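Gripper budget for the fall, talk me out of it (or into it!)

wences_salinas
We have money for 20 pairs of hand-held grippers and I'm so excited I can barely type. Tomatoes and oranges, basket and tabletop:

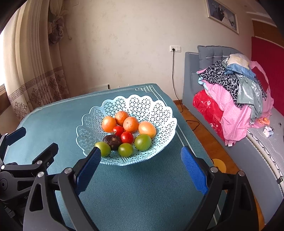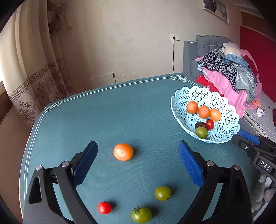 Quote from Hano is $68 a unit, Seidel came in at $47. I'd go all in on Seidel and spend the difference on spare pads!

priya_c
Love this project, but don't buy all 20 at once. Get four, use them hard through June, then order.

wences_salinas
The Seidel price only holds for the full order though :(

jacinto_b
Then ask again, they moved for me. And I disagree with Priya, four is too few to learn anything about pad wear.

priya_c
Eight then. Did you budget for pins?

wences_salinas
...no. Adding a line now.

itzelc
Cherry tomatoes ate our pads way slower than citrus did, fwiw. Hollar sells pad sheet by the roll, cut your own!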